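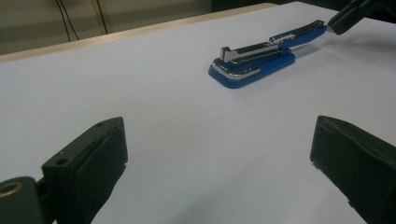
Eyvindur Hallgrímsson wrote in to ask how many times you have to load a stapler before a policy gets the idea, and whether the boring takes count too. They do! My own stapler set stands at 1,145 episodes, and plenty of them are very boring. Getting there is easier than it sounds if you set up your recording well, so let's do that.

Start with the task, and write it down in one sentence. Mine is "open the stapler, put in a strip, close it." With two hand-held grippers, decide now which hand holds the arm and which one brings the staples. Swap halfway through the set and the model sees two different habits mixed together (I lost an afternoon to this one).

Next, clear the table. One stapler on a plain white top is plenty for the first batch. Bring in clutter later, as its own batch with its own tag.

Now record. Begin every episode with both grippers in view of their cameras and the fingers open. Press start in Datska, wait for the beep, and move at the speed you'd use if you were showing a friend. Pull the arm back by its far end, where you get the most leverage and your fingers stay out of the way of the channel. Stop only when the stapler is closed and both hands have let go.

Turn the stapler a little between takes – a few degrees is fine – and slide it to a new spot. I do 17 takes, then rest my wrists and check the last three for dropped tracking.

Keep your fumbles if you recovered from them. A strip that goes in crooked and gets nudged straight is wonderful training material. Throw out anything where you gave up, and tag the rest before you close the session.

Stapler number two comes out tomorrow, a stiffer one with a really stubborn spring, and I can't wait.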